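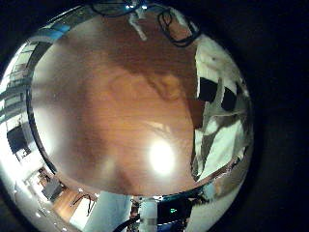

Nunurex Open Day, Sodville: Frequently Asked Questions

Last updated May 2026

If your question isn't covered, send it through the contact form and mention the open day. Danylo Hordiienko reads those messages and forwards them to whoever knows the answer.

Before you come

Do I need to book?

Yes. The tour is free, but we only take six people at a time around the table. Pick a slot on the booking page and you will get an email with your group number. If a slot is marked full, you can join the waiting list for it. We fill cancellations in order until the evening before.

How long is a visit?

Two hours from the front door to the end of the discussion. The first part is a short talk, then you watch the arm at work, then you can ask questions. If you need to leave early, tell your guide at the start so you can be seated near the door.

Can I bring children?

Children aged nine and up are welcome with an adult. There is a lot of standing and listening, and the arm moves slowly, so some kids lose interest before the end. Younger children can't come into the demonstration room. School groups have their own dates in February and should not book through this page.

Is the building accessible?

The entrance and the demonstration room are on the same level, with no steps between them. Chairs are available. If you use a wheelchair, note it when you book and we will give you the place with the best view of the table. The talk is spoken with slides, and a printed copy of the slides can be sent to you ahead of time.

Where do I park?

The lot behind the building is open to visitors. Leave the spaces by the loading door free. The street in front is resident parking only.

The demonstration

What will the robot be doing?

It works with cloth. The arm picks up a piece of fabric, lays it out, and tries to fold it. Fabric is hard for robots to handle. A box keeps its shape when you grab it, and a shirt takes a new one every time. Expect slow movements, pauses, and a fair number of failed attempts. The team will talk through what went wrong as it happens.

Is it controlled by a person?

Both ways are shown. In the first half, Janaka Jayasinghe guides the arm by hand controls. In the second half, it runs on Zerkero, our own control software, and Janaka only steps in to stop it. Your guide will tell you which one you are watching.

Does the robot have a name?

The arm is called Moroz. It was already on the label when the current team took over the project, and we kept it.

How does it know where things are?

Mostly through a small camera mounted down by the gripper. It has a very wide lens, so straight lines come out curved and the picture is round with black around it. During the demonstration this view is on a screen for visitors. People are often surprised at how much of the room gets in. As well as the wooden surface, you can pick out ceiling lights, a green plant with long narrow leaves, and a good deal of the floor. The software has to learn to ignore most of that.
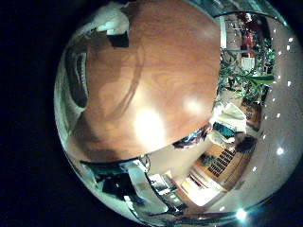
What are the bright white spots on the wood?

Reflections of the lights. The finish is glossy, so lamps overhead show up in it. A matte table would be easier, but people have shiny tables at home, and we want the arm to cope with them. Fermín Sepúlveda covers this in the talk and is happy to take follow-up questions on lighting.

How close can I get?

There is a line of tape on the floor. Please stay behind it whenever the arm is powered, including when it is standing still. After the demonstration the power is cut and your guide will invite you up to the table, two people at a time.

Can I touch the arm?

Once it is switched off, yes. Please don't pull on the cables or press the fingers of the gripper together.

Does it get better with practice?

Each session is recorded and the recordings are used for training. The current version of the software was trained on 2000 fold attempts, good and bad. It does well with small flat pieces and badly with anything that has sleeves. Volodymyr Savchuk keeps the results and can show you the charts after the tour.

Why is there so much equipment near the table?

A working setup needs power, data connections and computing close by, and we haven't hidden any of it for the open day. From the gripper's position you look down past the folded cloth to a tangle of black cables, a black box with white printing on its face, and a long black unit with rows of teal-blue fins. If you are interested in the hardware side, ask for Volodymyr. The rest of us will give you a shorter answer. 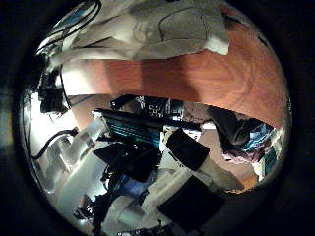

Photos and recordings

May I take pictures?

Yes, without flash. Flash upsets the camera on the arm and we would have to start the fold over. Please ask other visitors before you photograph them.

Will I be recorded?

The camera on the arm takes in a wide part of the room, so you may appear at the edge of its view. Recording is stopped during the discussion. If you would prefer not to be in any footage, tell your guide when you arrive and you will be given a place out of the camera's line of sight.

Can I have a copy of the video?

We don't hand out session recordings. A short edited clip goes up on our news page a few weeks after the open day.

After the visit

Can I bring my own clothes for it to fold?

Not this time. We tried it at the last open day and it made the groups run late. Ieuan Hopkin is keeping a list of things people would like to see folded, and you can add to it at the front desk. Fitted sheets are already on there.

Can I buy one?

No. Moroz is a research setup and Nunurex has no plans to sell it.

Do you take interns?

Usually in summer. Openings are posted on the jobs page, and applications sent in by other routes tend to get lost. You are welcome to talk to anyone on the team about the work while you are here.

I booked but can't come. What should I do?

Use the cancel link in your confirmation email. It works up to the start of your slot.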